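Let the Small Repairs Count

Most rental agreements have a line in them that says the tenant will report damage promptly and will not attempt repairs. I have signed that line four times. I think it is a bad line, and I think the people who write leases should take it out or at least cut it down to size.

I understand where it comes from. A landlord doesn't want a tenant rewiring a kitchen or taking a saw to a load-bearing wall. Neither do I, especially if I live downstairs. But the line as written covers everything. It covers a loose cabinet hinge. It covers a toilet flapper that costs 7 dollars and takes ten minutes to change. In the building where I live now, which has 130 apartments and is managed by a company called Rebane, a tenant who tightens her own doorknob has broken her lease.

What happens instead is that she fills out a form. Rebane uses an online system named Domo for this. You pick a category, describe the problem, upload a photo and wait. I waited three weeks for a window latch last February. The latch needed one screw. I own screws. The man who came was polite and good at his job, and he told me he had more than 70 open requests that morning, most of them the size of mine. Two floors up, a family had been without a working oven for nine days.

My complaint is less with the wait than with what the wait does to the rest of the building. Every small job that a tenant is not allowed to do goes into the same pile as the big jobs that only a trained person should do. The pile gets longer and the big jobs get slower. The company then says it is short of staff, and raises the monthly fee to hire someone, and that person spends the day putting screws in window latches.
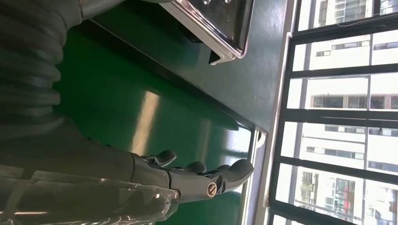 There is a second cost, and it is harder to put on a bill. People who are told for years that they may not fix things stop knowing how. My parents rented for most of my childhood, and my father changed washers, patched plaster and planed the bottom of a door that stuck every summer. He was not especially handy. He had learned each of these things by doing it badly once. I learned them from holding the flashlight. I have neighbors my age, smart people with serious jobs, who have never shut off the water under a sink. They don't know the valve is there. That worries me a little when I think about a burst hose at two in the morning.

The usual answer is liability. If a tenant fixes something and it goes wrong, who pays? This is a fair question with a dull answer: write it down. A lease can list what a tenant may do. Hinges, latches, knobs, washers, flappers, filters, light bulbs, caulk, nail holes. It can say that gas, wiring, structure and anything inside a wall are off limits. It can say that if you make it worse, you pay the difference. Most of us already live under that last rule, since it is what a deposit is for.

I rented once from a small outfit called Trostovix that did something close to this. The lease had a one-page sheet stapled to the back with the allowed jobs on it. There was a cabinet in the laundry room with basic parts, and you wrote down what you took. I lived there for five years. I made two repair requests in all that time, and both were answered the next day. I can't prove the sheet was the reason, and the building was small, but I never heard of a flood or a fire caused by somebody with a wrench.

Some tenants won't want to do any of it, and they shouldn't have to. A person with bad knees or two jobs or no interest at all should be able to send in the form as before. I am asking for permission, and it should stay permission. If landlords turned it into a duty, they would be handing their own work to people who already pay them rent, and I would be against that too.

I would also like to see some money in it. My yearly statement shows a maintenance charge of 400 dollars. If I do a dozen small jobs in a year and save a dozen visits, a piece of that should come back to me - even a small piece. A parts allowance would do.

Our leases are up for renewal this spring. I have written to Rebane asking for the line to be changed, and I attached a list of jobs copied from memory from that old stapled sheet. So far I have received an automatic reply with a request number. In the meantime the bathroom door has started to drag on its lower hinge, and I know which screwdriver it needs.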